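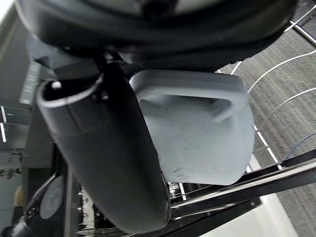 From: Tamunoemi Etim
To: shop-automation list
Date: July 13, 2021
Subject: Re: Re: can it do the boring jobs yet?

Dear all,

I answer Bontu's message from the other thread, because I think the question was good and the answers so far were a little too quick. I copy the part I want to reply to.

Bontu Bogale wrote:
> We have a small packing and repair shop, 11 people. I read every week that
> robots are now ready for general work. I do not want a general robot. I want
> that somebody takes the plastic parts from the bin, looks if the handle is
> in one piece, and puts them on the tray with the handle up. Then the same
> with the next one. A new person learns this before the first coffee.
> Two salesmen visited us. The first, from Wollard, said it is solved. The
> second said wait five years. Who is right? And my wife asks if the same
> machine can empty the dishwasher, so please answer this also.

Bontu, I think both of them answered a different question than yours. The first one heard "can an arm pick a plastic part", and to this the answer is yes, for many years now. The second one heard "can I stop thinking about this job", and to this the answer is no, and I would not promise it in five years either. Your job is somewhere between.

I work at Ashby, on the second floor, where we try these things before they go to the production people downstairs. I have no product to sell to you. Here is what I have seen with molded parts that have a loop handle, which seem to be close to yours.

1. Picking from a tray is easy. If the part is always in the same place and turned in the same way, you do not even need a camera. Our old Inora cell does this and the only person who touches it is the one who cleans it.

2. Picking from a bin is harder, and the handle is guilty. People think a handle must help, because it helps us. For the machine a handle is a hole with a thin bar over it. A finger goes into the hole when it should go beside it, or one part hangs on the handle of the next and you lift two. We made a series of 100 picks from a mixed bin. In 33 of them something was not right on the first try. Most of these were repaired by a second try, but 11 needed a person. I know these are poor numbers next to what you see in the videos. The bin was filled by us in the normal way, so the parts were lying as they wanted.

3. Holding is not the same as holding well. This was the part that surprised me most when I started. The gripper can have the part very firmly and still you cannot do the next step, because the part sits too high against the hand, or the finger covers exactly the face you want to inspect. A wrist camera helps a lot here, but you must remember that it looks past its own fingers. A thick finger can hide one whole side of the part. We had to teach the arm to put the part down and take it again from the other side. It costs time, and a person does the same thing by rolling it in the hand without knowing.

4. Looking if the handle is in one piece. A full break is found very well. A hair crack, no. On matte gray plastic the little scuffs and the little cracks look alike to the camera, and our inspection program from Holow first refused nearly every used part because of dirt. We changed the limit and then it accepted some cracked ones. In the end we let it sort into "good", "bad" and "please look", and the third tray is not small. If your parts are new from the mold you will have less of this problem. If they come back from customers, plan for it from the beginning.

5. Putting down with the handle up. This works, if the gripper knows how it holds the part (see point 3). We lost most of October on this one point, and the repair was a simple slanted guide on the tray, which our carpenter made from leftover material. I say this also to the younger colleagues on the list: look at the tray before you look at the software.

Now about speed. A trained person is faster than our cell, and it is not a close race. The cell wins only by staying there after the people go home, and it stays there only if somebody has filled the bin and emptied the third tray. For 11 people in one shop, I would ask how many hours this job takes in a week, the real hours, written down on paper for some weeks. If it is one person all day long, I would start to talk with a supplier. If it is one person in the morning, I would buy a good table and a better lamp, and ask again later.

If you do talk with a supplier, please do not go to their showroom. Send them a full bin, an ugly one, with the dirty parts and the broken parts inside, and ask to be present when they open it. Wollard did this for us when we insisted, and I must say they were correct and patient people. Their arm did better than I expected with single parts and worse than they expected with the tangled ones. Also ask who is called when it stops, and what this person costs for one visit.

About your wife's question. I am sorry, she must wait longer than you. Your shop has one part and one tray. A dishwasher has glasses, a wet plastic box that turned over and is full of water, forks pointing in all directions, and after this a cupboard with a door that is already a bit open or not. I have seen demonstrations where an arm takes out plates, and plates are the kindest thing in the whole machine. I would like to see it with the small lids. In our own group a colleague tried cups from a rack for some weeks, and the cups with a handle had the same trouble as your parts - the finger wants to go inside the ring.

So my answer to "can machines do the chores yet" would be: one chore, if you build the place around it, and if a person passes by sometimes. For many shops this is already enough to be useful. I am more hopeful than I was when I joined this list, and I still would not throw away the chair of the person who does it now.

Two questions back to you, Bontu, if you have time. Are the parts all one size, or several sizes in the same bin? And does the handle move, or is it molded in one piece with the body? With a moving handle, I would have to change what I wrote in points 2 and 5.

If others on the list have measured the same kind of work, I would be glad to see the numbers, also the bad ones. Please write how the bin was filled, otherwise we cannot compare.

With kind regards,
Tamunoemi Etim
Ashby, second floor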